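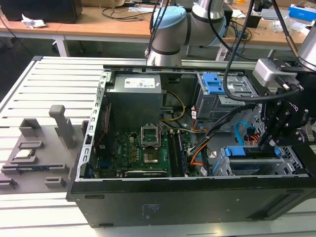
Skerkwood Repair Club, notes from 28/10/2018

I'm doing the minutes again, so bear with me! Lev Pasichnyk was in the chair. We talked about the Dell towers first, and everyone liked the blue plastic clips on the drive bays. 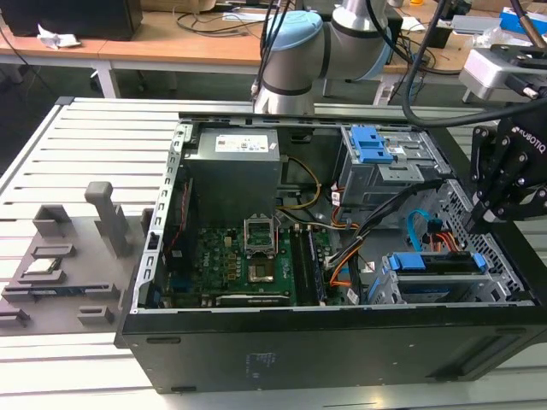 Memory gets tested before anything goes back in a case (agreed, no arguments).

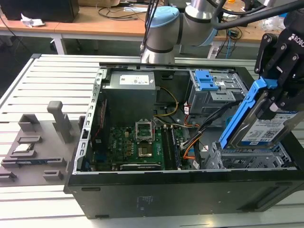
Hard drives get wiped and labeled by Lev, who wants 13 done by March. We have $204 left, so thermal paste is a yes. Next meeting same place, bring snacks!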